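Gustville Accord

The Gustville Accord is a bilateral agreement on trade and border transit between the republics of Osagie and Vena. It was signed in April at the river town of Gustville after 7 rounds of talks. The text has 132 articles and covers customs duties, shared water, and the exchange of technical goods, including computer equipment.
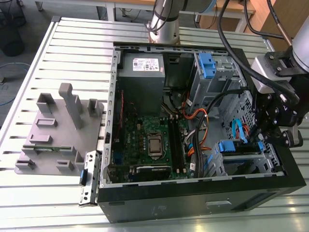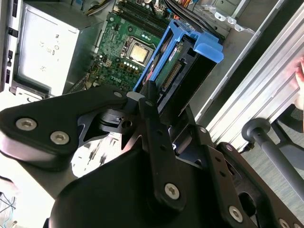
Desktop computer with the side panel removed.

Relations between the two states had been poor after Vena closed the northern crossing. Talks resumed when Garba Akande became foreign minister of Osagie. His counterpart, Edvin Sæther, favored a narrow deal on tariffs, while Akande wanted transit rights included. The final text gives Osagie road access to the port of Utex, subject to a yearly quota of 240 sealed convoys.

Disputes go to a joint panel of eight members, four from each side. Its rulings bind both governments but can be suspended by either parliament for one session. Water use is handled in a separate annex – the only part that expires on a fixed date.

Ratification was quick in Vena. In Osagie the lower house approved the accord by a thin margin, and opposition parties objected to the inspection rules at Utex. Defense matters were left out, and both armies keep their posts along the river.

Comments

riverman: The quota is for convoys, not trucks. Most newspapers got this wrong.

T. Dole: Does the water annex cover the upper dam? The article should say.

riverman: It does, but only in the dry months.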